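Print this page
E-mail this page

Section 4: Setting up call forwarding and voicemail

This section covers forwarding, voicemail and the ring timer on the Skeltow desk phone adapter. Complete Section 3 (registering the adapter with your Damgate account) first. The phone light must be solid green before you start.

You will need:
- your account number and web password
- the four-digit adapter PIN from the welcome letter
- a touch-tone phone plugged into the port marked LINE 1

4.1 Turning on call forwarding

1. Pick up the handset and wait for the dial tone.
2. Press *72. You will hear two short beeps.
3. Enter the full number that should receive your calls, including the area code.
4. Press # and wait for the spoken confirmation.
5. Hang up.

To turn forwarding off, press *73 and hang up after the beep.

Note: Forwarding is stored on the Damgate servers. It stays on if the adapter loses power or your internet service goes down.

Caution: Forwarded calls to numbers outside your plan area are billed at your normal outgoing rate. Check your rate sheet before you forward to a cell phone in another country.

4.2 Setting the ring timer

The ring timer controls how long your phone rings before the call goes to voicemail. The factory setting is 20 seconds.

1. Sign in to the account page and open Line Settings.
2. Select LINE 1.
3. In the Ring Time box, type a value in seconds. The lowest value allowed is 10.
4. Click Save, then wait for the page to reload.

Note: If you have an answering machine on the same line, set it to pick up before the ring timer runs out. Otherwise the machine will never take a call.

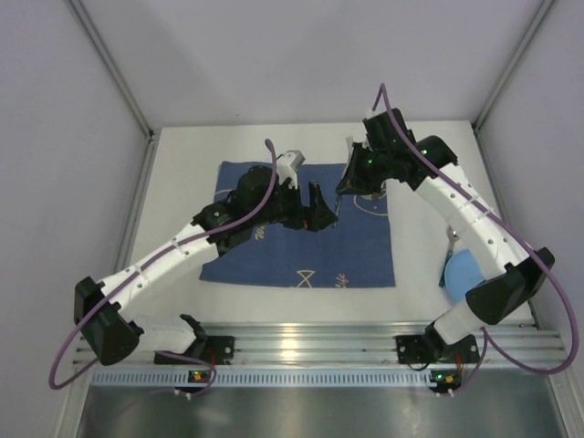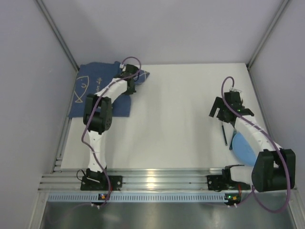
Two robot arms and a blue cloth on a white tabletop.

4.3 Setting up your mailbox

1. Dial *98 from the phone on LINE 1.
2. Enter the adapter PIN when asked, then press #.
3. Choose a new mailbox PIN. Do not reuse the adapter PIN.
4. Record your name, then press #.
5. Press 1 to use the standard greeting or 2 to record your own.
6. Stay on the line until you hear "Your mailbox is ready."

The mailbox holds 16 messages. When it is full, callers hear a notice and are disconnected. Deleted messages cannot be restored.

Caution: Three wrong PIN entries in a row will lock the mailbox. To unlock it, use the Reset PIN link on the account page - the old PIN stops working right away.

4.4 Sending messages to e-mail

1. On the account page, open Voicemail Options.
2. Check the box marked Send a copy by e-mail.
3. Type the address and click Save.
4. Leave yourself a test message from another phone.

Copies arrive as sound files. If the test message does not arrive, look in your junk mail folder and check the address for typing errors. Some office mail systems block sound files, and in that case you will need to use a different address.

4.5 If forwarding does not work

- Fast busy signal after *72: the adapter is not registered. Repeat Section 3.
- No beeps: the phone may be set to pulse dialing. Move the switch on the base to TONE.
- Calls still ring at your desk: press *73, hang up, and start again from step 1 of 4.1.

Guide revised 28 September 2020. Settings for a second line are in Section 5.

Print this page
E-mail this page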